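Home | Diary | Recipes | Screenings | Archive

Friday, late

Second attempt at the dark chocolate mousse tonight, timed against a film. The plan was to have the glasses in the refrigerator before the opening titles and take them out at the intermission I put in by hand. Last month's batch went grainy, and I wanted to change one variable only. I ended up changing two.

Chocolate: Zikis 69 percent, two bars, chopped with the bread knife to pieces the size of a lentil. Last time I broke it by hand into squares, and the squares melted at different rates. The outer chocolate was past the point where it should have come off the heat before the centers had softened. Chopping fine fixed this. Melting took under five minutes over water that was barely moving, with the bowl clear of the surface.

I pulled the bowl at 118 on the probe and let it drop to 95 before the yolks went in. The probe is the Konex one with the stiff lid. It reads a degree high in ice water, so subtract one from everything I write here.

Second variable: the cream. Wenier was out of the heavy cream I used in March, so I bought the other kind, with a lower fat content. It whipped more slowly and I stopped at soft peaks. In March I had gone to stiff peaks, and I now think that was half of the grain problem, because stiff cream needs more strokes to fold in and every stroke works the fat. Tonight it took 19 strokes for the first third and fewer for the rest. I don't count strokes normally. I wrote it on the back of the receipt so that I could repeat it.

Whites: three, room temperature, pinch of salt, sugar added in two parts. No trouble with these. The bowl was wiped with vinegar first.

Portioned into six glasses and a ramekin for the leftover. Weight per glass was 133 grams, give or take the last one, which I filled by eye after turning off the scale. Covered with plates. Plastic wrap sweats in this refrigerator and drips.

In at 7:40 p.m.

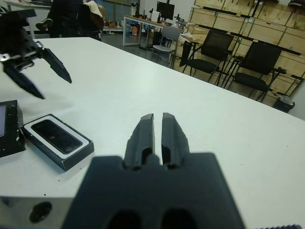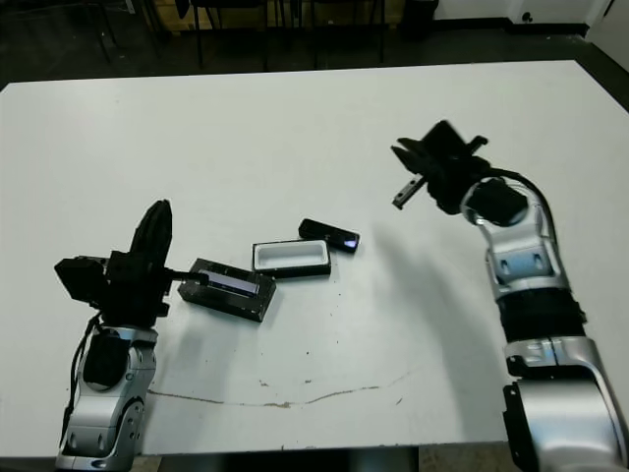 The film

Started at 8:00. It was the Eglītis comedy, the one with four friends and the lake hotel, and I had put it off because the trailer gave away the wedding. The trailer was misleading. The wedding is over in the first quarter, and the rest is about the bill.

Runtime is a little under two hours, which suits a mousse. Minimum set for this recipe is two hours in my notes, but I have tasted it at 70 minutes and found it acceptable in shallow glasses. The ramekin is the shallowest, so it served as the test piece.

Notes on the film, in the order I made them:

The hotel corridor is used four times and lit differently each time. Yellow when they arrive, close to green by the checkout. I only noticed on the third.

The costumes are louder than the characters need. The orange coat gets its own entrance, twice. The joke works the second time, because the coat has by then been slept in.

Dialogue is recorded very close. Even in the boat you can hear breath. I lowered the treble and it helped.

The subtitles lag by about half a second in the restaurant argument, and the punch lines arrive after the reaction. This may be my player. I will check it with a different disc.

The ending is too kind to the sister.

Paused at 8:55 for the ramekin. Surface set, center slightly loose, no grain at all. A small amount of liquid at the bottom edge, possibly from the whites. Resumed at 9:05.

Result

Full glasses out at 9:50. Texture was even from top to bottom. The spoon left a clean wall in the mousse that held for as long as I watched it. Flavor is more bitter than March because I cut the sugar by a tablespoon and forgot to write that down until now, so that makes three variables.

The lower-fat cream gives a lighter mousse, and I prefer it with a film. The March version was too dense to eat while following subtitles.

For next time:

Keep the chop size and the soft peaks.
Put the tablespoon of sugar back.
Buy the same cream again, even if the other is in stock.
Glasses in by 7:00, so that they get the full time before a short film.
Label the leftovers. Three glasses remain, top shelf, left side.

Dishes at 10:20. The whisk needs a new handle screw.

Recent entries
Almond cake, flat in the middle
Two musicals in one weekend
Popcorn: oil temperature and lid position
Coffee granita, first try
The March mousse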